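How I Write a Comic Script an Artist Can Draw From

I've been writing small-press comics for a while now, and the question I get most at tables is what a script is supposed to look like. There's no official format! Film people have one, we don't, and everybody sort of cobbles theirs together. So this is mine. Steal whatever you like.

I'll use Gatwood as the guinea pig, my horror story about a night nurse named Pralier who starts hearing the old ward talk back to her. Refugio Solís drew it, and most of what follows I learned from Refugio sending pages back with question marks on them.

Step 1. Write it as prose first

Before any panels, I write the whole issue as a plain short story, 3000 words or less. No camera talk, no dialogue polish, just what happens. If it's boring here it will be boring with pictures too (ask me about the first Escobedo issue. Or don't).

Step 2. Break it into pages

Take a sheet of notebook paper and number the lines, one per page. Write one sentence next to each number. Remember that in print the reader turns the page after the odd ones, so your nasty surprises want to land on the even ones. I had Pralier open the linen closet on page 11 in my first draft and you could see what was in there from across the spread. Moved it one page later and it worked right away.

Step 3. Panels

I stick to four or five a page for quiet stuff and drop to two when something big happens. Each panel gets one action. "She picks up the phone and runs down the hall" is two panels, sorry. Your artist can draw the picking up or the running.

I rough the layout out in a little template I call Gridwood – it's a page of empty boxes, nothing fancy – and scribble stick figures in it. They're for me only. Refugio has never seen them and never will.

Step 4. Describe the panel

Keep it short. Who's there, what they're doing, how they feel, and anything that matters later in the story. Mine look like this:

PANEL 3. Pralier in the doorway, seen from inside the dark room. She's trying to look calm and failing.

PRALIER: Mr. Escobedo? Visiting hours are over.

Put the important prop in the first panel of the scene, even if it only gets used six pages on. Artists hate finding out on page 18 that there was a cane all along.

Step 5. Trim the dialogue

Read it out loud. I aim for two balloons per panel and over 20 words in one balloon makes me nervous. Horror especially likes a silent panel, so leave a few alone and write NO DIALOGUE so the letterer knows you meant it.

Step 6. Make a reference folder

Furniture, clothes, hallways, vehicles, whatever is tricky to draw from memory. Wheels are the worst, ask any artist. Name the files by page number and send the folder along with the script, then go do something else for a week and try not to email.

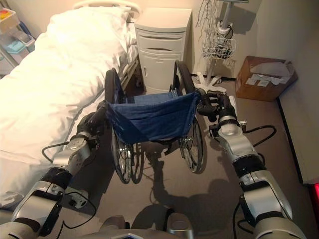
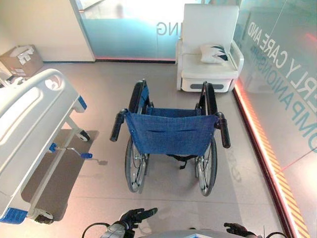
Wheelchair with a dark blue fabric back, two views from behind.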